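About us

Plellia is a small research group working on robot manipulation. Started two years ago by Kadri Šimkus and Maarja Raudsepp in one room behind a bike shop. Still one room. Better chairs.

Short version of what we do: we train grasping policies in simulation and try to make them survive outdoors. Lawns, yards, playgrounds, the kind of ground that has no tabletop edge to line things up with. Most manipulation work we grew up on happens over a desk. We wanted to know how much of it was leaning on the desk.

Quite a lot, as we found in our first winter. A policy that did fine over a flat gray table fell apart when we swapped in grass texture and moved nothing else. Same objects, same arm, same lighting. Maarja wrote that up in December and it is still the thing people email us about.

What we're working on now

The current method is called Larkia. Two parts to it.

First part, the background. We train on the same grasp many times over with the ground swapped out each time, and penalize the policy when its chosen grasp point moves although the object hasn't. Simple idea, fiddly loss. Haris Radulović has rewriten it more times than he'd like.

Second part, two kinds of view. A forward view for finding where to go, and a close view at the gripper for the last stretch. The close view is where fingers get in the way of the object, and dark objects against dark fingers are the worst of it. We used to throw those episodes out. Now we keep them and weight them up.

Result so far: in our own backyard test set, 70 percent of grasps succeed on ground textures the policy never saw in training. Before Larkia the same network managed 40. Those are simulation numbers. Real grass is next and we expect to lose some of that.

Where it doesn't work yet: shiny things. Highlights still pull the grasp point off center. Also anything half hidden behind a finger for more than a moment, the policy gets confident about the wrong edge. Dzintra Ķēniņš is on both of these and has opinions, ask her.

From the backyard environment

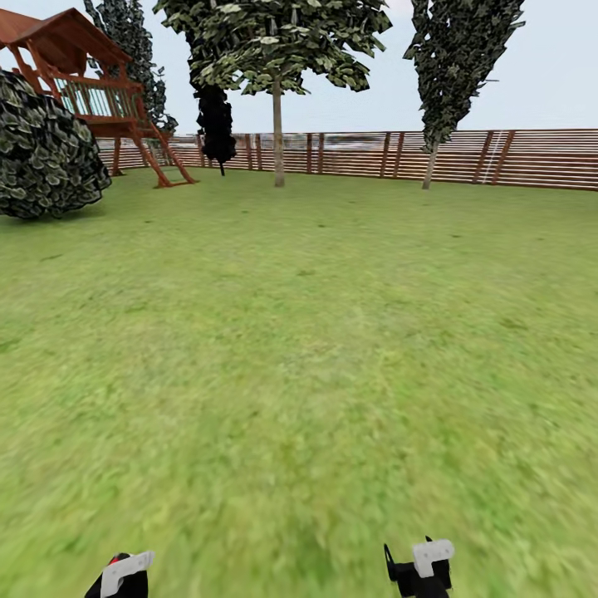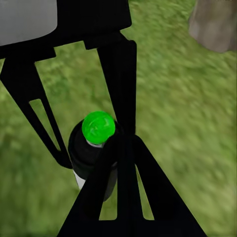
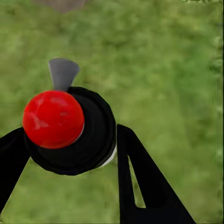 Simulated backyard. First: forward view over the lawn to the fence. Second: close view, bottle-shaped object with green cap between the fingers. Third: close view, red sphere.

How we work

Simulation first, then hardware, then back to simulation to find out what we got wrong. The environments are built in-house, mostly by Ruba Sleiman, who came to us from landscape visualization and knows more about fences than the rest of us put together. Her yards are deliberatly not pretty. Blurry ground, flat light, ordinary shapes. If a policy needs a nice render to work we'd like to find that out early.

Every result gets run on 14 random seeds before it goes in a paper or on this site. We used to do fewer. We got burned. One very good week in our second spring was a lucky seed and we had already told people.

Failures get logged with the same care as the successes. There's a shared folder of bad grasps and we go through it together on Wednesday mornings, coffee required, laptops half closed. A lot of Larkia came out of that folder. The idea of keeping the blocked views instead of dropping them was Haris complaining about how big the folder was getting.

Who's here

Kadri Šimkus. Runs the group, handles the money, still writes code when let near it. Background in control.

Maarja Raudsepp. Learning methods. First author on the grass paper. Teaches one evening course a year.

Haris Radulović. Training, losses, the cluster. If a job is stuck in the queue it's his job or he knows whose it is.

Ruba Sleiman. Environments, rendering, object models.

Dzintra Ķēniņš. Evaluation and hardware. Built the test rig for the outdoor trials, which start when the ground dries out.

Partners

We share compute with Avotiņš, a simulation company down the road, in return for early access to our test environments. Zinitz makes the mounting hardware for our outdoor rig. Neither one gets a say in what we publish and neither has asked for it.

Code and data

The Larkia training code goes up with the paper. The backyard environment will follow once Ruba has cleaned up the asset names, some of which are not fit for release. Evaluation scripts are available now on request. Please say what you want them for, one line is fine.

We don't sell anything. If you need a finished picking system we aren't the people, but write anyway and we'll point you to someone.

Join us / visit

We take two interns a year. No particular degree needed. What we look for is a person who has built something, watched it fail and can explain the failure without getting defensive. Send a page about that, skip the cover letter. We answer everyone, sometimes slowly.

No open full-time positions right now. This changes without much warning so check back.

Visitors welcome most afternoons, email first. Entrance is around the back, past the bikes, green door. Bell's broken, knock loud.

Journalists: Kadri. Students: Maarja. Anything to do with an invoice: also Kadri, sorry Kadri.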